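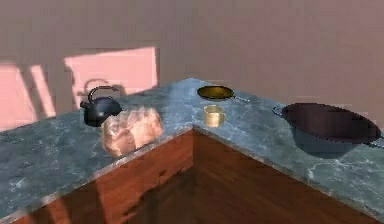 My arm project has reached the point where everybody on the build forum says the same thing: stop fiddling with the hardware and get it working in simulation first. I've held out since February, mostly out of stubbornness. The arm itself is bolted to a bench in the shed, six joints, secondhand motors, a base I cut from an old bed rail, and it can already pick up a tennis ball if the tennis ball has been very well behaved. But the sim people are persistent, so I gave them a month. What you get for your trouble is a marble benchtop nicer than any I'll ever own, a kettle, a big dark pot with loop handles, a little brassy cup, and a loaf of bread that looks like it was carved out of candle wax. The sunlight on the back wall is lovely. The kettle even throws a proper shadow. I would like to know how much of my graphics card is going into that shadow and how much into working out what happens when a gripper squeezes a loaf.

I suspect I know the answer. The bread is the thing that bothers me most. Real bread squashes. It sheds crumbs, it tears, it comes in a bag that slides around. As far as the physics in my copy is concerned the loaf is a lumpy rock, and a fairly grippy rock at that. I turned the friction down until it felt about as slippery as a crusty loaf ought to, but I was making that number up, and so is everyone else when you ask them where theirs came from.

The job I want the arm to do is dull. Pick up a cup from one spot on the bench, put it down in another spot, don't knock over the kettle. That's it. I'm not after a robot butler. I'm using Drilden for the simulator side, which is free and well regarded and has a manual written by someone who hates paragraphs. The planner is Villanueva, which does the bit where it works out how to get the hand from here to there without going through the furniture. Getting the two of them to agree on which way was up took me 2 evenings. One of them thinks Z points at the ceiling. The other had a different opinion, and the arm spent a good while trying to reach a cup under the floor.

Once it was all talking, I ran the cup job 33 times in simulation. It worked in 28 of them. I'll admit I was pleased for as long as it took to make a cup of tea. Then I went out to the shed, set up a tin mug on the bench with a saucepan beside it, loaded the exact same settings and ran it there. First go, the hand came in too low and shoved the mug into the saucepan. Second go, it closed on thin air beside the handle, lifted the thin air with great care, and set it down in the right place.

To be fair (I'm trying), some of that is my build. The elbow joint has slop in it you can feel with a finger. The simulated elbow has none, naturally, and its motors never get warm or tired or make that clicking noise. I could measure the slop and put it into the model. People do. But at that point I've built the real arm, studied its faults, and copied them by hand into a computer so the computer can tell me what the real arm would do. The real arm is four metres from my chair. I could just ask it.

The other argument you hear is safety, and that one I'll cop. The arm has hit the shed wall once at full speed and there is a dent in the plasterboard the colour and shape of a regret. In the sim I've put the hand straight through the cabinet more times than I'd like and it cost me nothing. If you're building something with enough grunt to hurt you, or you share a workshop with other people's fingers, fine, run it on the screen first. The makerspace over in Brovthorpe won't let you power up an arm until you've shown them it moving in a sim, and I think that's a decent rule even if it proves less than they reckon it does.

What I don't buy is the idea that a prettier kitchen gets me closer. There's a whole pack of these rooms you can download, with different stone and different timber and the sun coming in at different angles, and the pitch is that a camera trained on enough of them will cope with your own place. Maybe, with a lot more computer than I've got. My shed has one fluoro tube and it flickers.

So the plan for now is boring. I've ordered a new elbow bearing from Bulside, who had the right size and charged a silly amount for postage. When it turns up I'll refit the joint, redo the zero positions, and run the mug job again on the real bench with the saucepan moved well back. I'll leave the sim installed and use it for checking that I haven't told the arm to fold itself in half. If the numbers in the shed ever get near the numbers on the screen I'll post them here, and I'll say so if I was wrong about the bread.

Posted in: Shed Projects, Robots, Grumbling
2 comments | Share this post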